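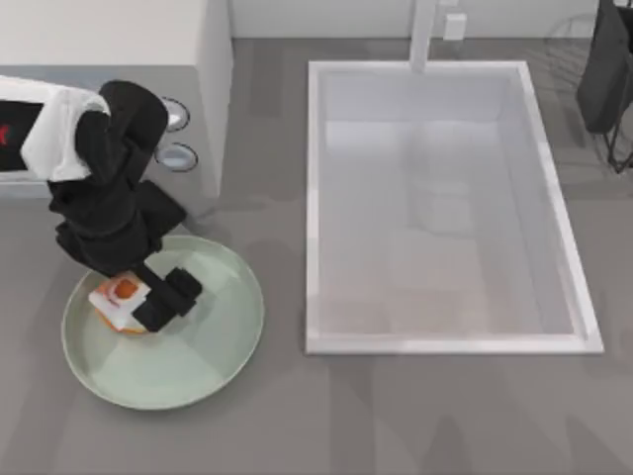 Jokow canvassing app, two months in

Tuesday, June 12, 2018

I've been knocking on doors for council candidates in Negri since April with Jokow on my phone, and I like it far more than the paper sheets we had before! You pick a street, tap how each household says it will vote, and the list goes back to the campaign office the same evening. Our ward has 4000 voters, so that saves a lot of typing.

Grumbles? It eats the battery, and in Fostitz, where the signal is poor, I lost 30 answers – a whole evening's chat on doorsteps (I was livid). The notes box is tiny too. Wurken, the one we tried first, had a better map but kept logging me out.

I'd still pick Jokow for a local race. Take a charger.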